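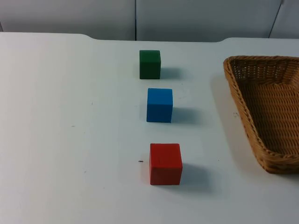 Does the colour of a block change how people put it away? A little, and mostly when there's a basket to put it in.

3.2 Blocks, baskets and the order of tidying

I came to this part of the study sideways. Seul-gi Min and I had been watching families tidy up at home for the Brindinach project, and we kept arguing over whether the blocks or the container mattered more. I said blocks. She said container, and she was mostly right (I've told her so, in writing!).

We kept the set plain: painted wooden cubes, a white table and a wicker basket. No lids, no labels. I'd wanted a plastic tub as well, but Jong-dae So pointed out that a tub makes a racket when you drop something in it, and that people slow down for the noise. Wicker is kinder on the ears. It also has a rim with some thickness to it,
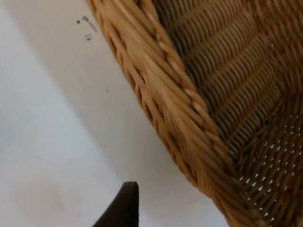 and that turned out to matter more than I'd have guessed, as people like to clear an edge by a good margin before they let go. Several of our grown-ups lifted a cube much higher than they needed to. The kids mostly didn't bother. A base with gaps in the weave got a few comments too, all along the lines of "good, the crumbs fall through", which tells you what baskets are for in most kitchens.

We logged 2,530 placements in 97 homes. Blue went in first more often than green, though the lead was small and it shrank when the green cube sat closest to the person. Nearness beat colour nearly every time.

Figure 4. A blue cube in the wicker basket on the white table.

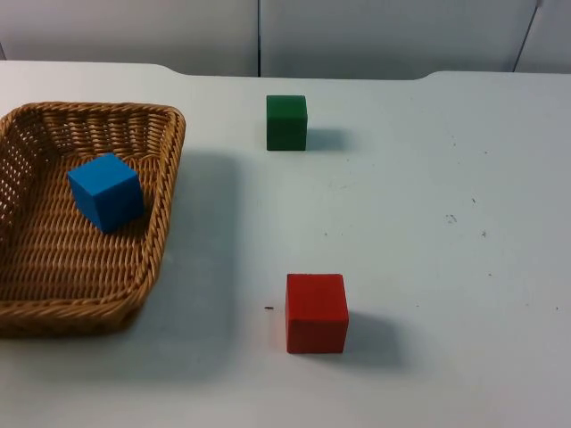

Pliltier, 11 March 2018

I'm putting the date on these notes because we changed the instructions afterwards. Up to then we'd said "please tidy up", and 21 people asked us what we meant by tidy. Fair enough. Nadiia Koval suggested "put these in the basket", and the questions stopped, but so did the nice little habits, like lining the cubes up beforehand. I still favour the first wording. Section 3.3 goes through both versions home by home.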